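Lultallow Hard Wax Balm, 400 ml tin
Made by Skidwood
Product code 3927
In stock, plain or smoked

We have been making Lultallow in one form or another since the workshop had a dirt floor, and it is still the tin we reach for first. It's a soft, pale balm for bare or previously waxed wood: beef tallow, beeswax, a little raw linseed oil and a small amount of pine resin, warmed together slowly and poured by hand. You rub it in, you wait, you buff it, and the grain comes up as if somebody had turned a lamp on behind it. We love this stuff and we hope that comes across without us shouting!

What it does

Lultallow feeds dry timber and leaves a low, soft sheen. It doesn't build up a plastic-looking skin and it won't make a table look wet. Pine goes a shade warmer, oak goes a good shade deeper, and ash hardly changes at all (ash people, you know who you are). On walnut it is almost unfair. If you've a board that has gone grey and thirsty from years next to a radiator, do a hand-sized patch first and leave it overnight before you decide anything.

It will shrug off a splash of tea if you wipe it up reasonably soon. It will not put up with a hot pan, a flowerpot that weeps from the bottom, or being left out in December. For outdoor benches please look at our deck oil, which was made for that sort of life.

Plain or smoked

Plain is the one most people want. It's the colour of good butter in the tin and goes on nearly clear.

Smoked has a pinch of earth pigment ground into the linseed before it meets the tallow. It settles into open grain and old scratches, and on a tired pine top it gives you that brown, lived-with look in one coat. Two coats if you like it moody. Smoked needs a proper stir first, right down into the corners of the tin, or the last third will be much darker than the first.

You can put plain over smoked. You can put smoked over plain too, but it takes unevenly and we've only had one customer who liked the result.

How to put it on

Take off whatever is loose: crumbs, old polish, candle drips. Sand along the grain, finishing with 400 grit if you want it silky. Coarser is fine for shelves and the insides of things. Vacuum, then wipe with a barely damp cloth and let the wood dry.

Scoop out a lump the size of a walnut and warm it between your hands or in the cloth. Work it in with small circles, then long strokes along the grain. You want a thin coat, thinner than you think. If you can draw in it with a fingertip there is too much on.

Leave it for an hour. In a cold room leave it for two.

Buff with a clean cotton rag or, better, the Yazdani brush (more on that further down). Keep going until the brush stops dragging. A second coat can go on the next morning, and end grain will happily drink a third.

You can use the table gently that same evening. The full cure is 21 days, and after that it is noticeably tougher, so go easy with coasters and damp cloths until then.

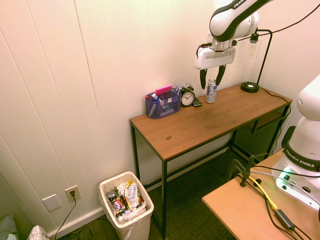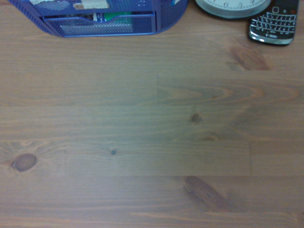 A brown wood top with the grain showing, and a blue mesh desk organiser on it.

How far a tin goes

Further than you would expect. A tin will do a six-seat dining table twice over with enough left for the chopping boards, although boards are greedy and rough sawn timber is greedier still. If you're doing floors, write to us before ordering. We can pour Lultallow into bigger tubs, and there's no sense in paying for a stack of tins you'll only have to rinse out.

An opened tin keeps for a couple of years with the lid pressed down hard. In warm weather it goes soft, nearly runny, and in a cold shed it sets like a candle. Neither does it any harm. Stand the tin in a bowl of warm water if you can't get a finger into it. Please don't microwave it, it's a metal tin.

The smell

We get asked about this more than anything. People see the word tallow and brace themselves for Sunday's roasting dish. We render the fat three times in water with salt, and by the end it smells of very little. What you notice when you lift the lid is beeswax, then something like a sawmill from the resin. It lingers in the room for a day or so and then it's gone. Smoked, despite the name, doesn't smell of smoke. We named it for the colour and have been explaining ourselves ever since.

Lerato Modise, who runs the pouring bench, keeps a lump of the beeswax in her apron pocket and swears by it for sticky drawer runners. It works a treat on sash windows too.

Who makes it

Skidwood is a small outfit. We began with secondhand tables, buying them scruffy and selling them slightly less scruffy, and the balm was for our own use. Every batch was a bit different in those days. One set so hard we had to shave it with a plane. Another never set at all, and we gave it away for boots, and the boots did very well on it! Once buyers started asking what was on the tables and could they have some, we had to write the recipe down properly, and that was the real start of Lultallow.

The tallow comes from a butcher close enough that we fetch it ourselves. The beeswax comes from several keepers and changes with the year, so one tin may be yellower than the next. On the wood you won't see the difference.

Goes well with

Yazdani buffing brush. Tampico bristle in a beech back, with a curve that sits nicely in the palm. It's stiff enough to put a shine on oak and it will get into mouldings where a rag just skates past. New ones shed a bit. Give it a few strokes on scrap wood before it goes near your table.

Novo cloths. Undyed cotton, washed before we pack them so they don't leave fluff. Each one is big enough to fold into a fat pad, and they come through a hot wash again and again. Wax cloths with oil in them should be dried flat, outdoors if possible, before you wash them or bin them. Don't ball them up: linseed rags can heat up by themselves and catch fire. This is the one bit of the page we'd like everyone to read.

Things people ask us

Will it go over varnish? No. It will sit on top and feel greasy. Strip or sand the varnish back to wood first.

Over old wax? Yes, and this is where it shines. Clean the old surface with a little white spirit, let it air, carry on as normal.

Over a stain? Yes, if the stain is fully dry. Give it a couple of days and test somewhere hidden.

What about rings from mugs? Pale rings are often in the wax and not in the wood. Rub on a little Lultallow, leave it to sit over lunch, buff hard. Black rings have gone deeper and will want sanding.

Is it all right on leather? We didn't make it for leather, but see the boots above. Plain only. It will darken tan leather and it won't lighten again.

Can I use it on a cutting board? Plenty of our customers do, with the plain. We use it on our own. We don't sell it as a food-contact finish, so for boards that take a lot of daily chopping you may prefer something that is.

Is there a version without tallow? Not at the moment. We've tried with soy wax and with rice bran, and got a nice enough polish, but it didn't go into the wood in the same way. We're still playing with it.

It's gone patchy, what did I do? Too much, most likely, or a cold room. Warm the patch with a hairdryer, rub over with a clean Novo cloth and buff again. Nearly always sorts it.

Details

Size: 400 ml, press-lid tin
Finish: soft sheen
Colours: plain, smoked
For: indoor furniture, shelves, frames, beams, stair rails, tool handles
Not for: outdoor wood, varnished wood, bathroom worktops
Recoat: once a year, or when water stops beading
Clean up: warm soapy water for hands, white spirit for brushes

Bring your tin back when it's empty and we'll refill it for less than the price of a new one. Scraped-out is fine, it doesn't need to be washed. Posted tins are welcome as well, so long as the lid is taped.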